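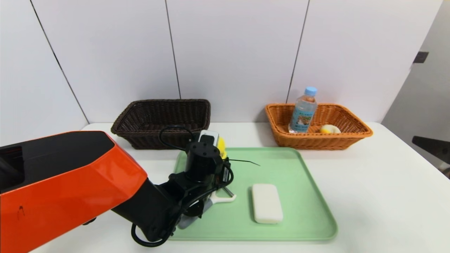
According to one user of the previous release, the `depth_mm` column can't be trusted across gauge changes, and the two gauge types should never have been put in the same file. The second half of that objection has been accepted. The tables are now split by gauge type, and the combined file is no longer built.

# Cluromby rain gauge readings

Manual rainfall readings from private gauges in the Cluromby catchment, transcribed from paper sheets and notebooks. Depths are in millimetres. Readings cover farm and household gauges only.

## Files

| File | Contents |
|---|---|
| `gauges.csv` | One row per gauge, 34 rows |
| `readings_wedge.csv` | Readings from plastic wedge gauges |
| `readings_cylinder.csv` | Readings from metal cylinder gauges |
| `queries.csv` | Unresolved transcription queries, 202 rows |

Files are UTF-8, comma separated, with a header row. Missing values are left empty. A zero is a recorded zero.

## Fields

- `gauge_id`: stable between releases. Retired identifiers are not reused.
- `read_time`: local clock time as written on the sheet. Most sheets say 9 am and leave it at that.
- `depth_mm`: depth as read, after conversion from points where the original is imperial.
- `accum_days`: number of days the reading covers. Values above 7 were split off to `queries.csv`.
- `trace`: true if the sheet says "trace", "spit" or "few drops". `depth_mm` is empty in these rows.

## Known problems

The Nondon gauge was moved from the machinery shed to the house paddock partway through its record. The notebook gives the month (November) but not the day. Rows on both sides of the move carry the same `gauge_id`, and the whole of that month is flagged `site_uncertain`.

The Skadberg sheets were kept in two hands with different rounding. One rounds to the nearest half millimetre, the other to the nearest whole. No correction has been applied.

A depth of 105 at Trnka looks like a misplaced decimal, but the neighbouring gauges were also high. The value is kept as written and listed in `queries.csv`.

Wedge gauges overflow in heavy falls. Entries marked "full" or "over" are stored at gauge capacity with `overflow` set to true and should be treated as minimums.

## Not suitable for

Rainfall intensity, flood design or insurance claims.

## Changes

- Split readings by gauge type.
- Added `accum_days`.
- Renamed `rain` to `depth_mm`.
- Fixed conversion of points in the older Trnka sheets.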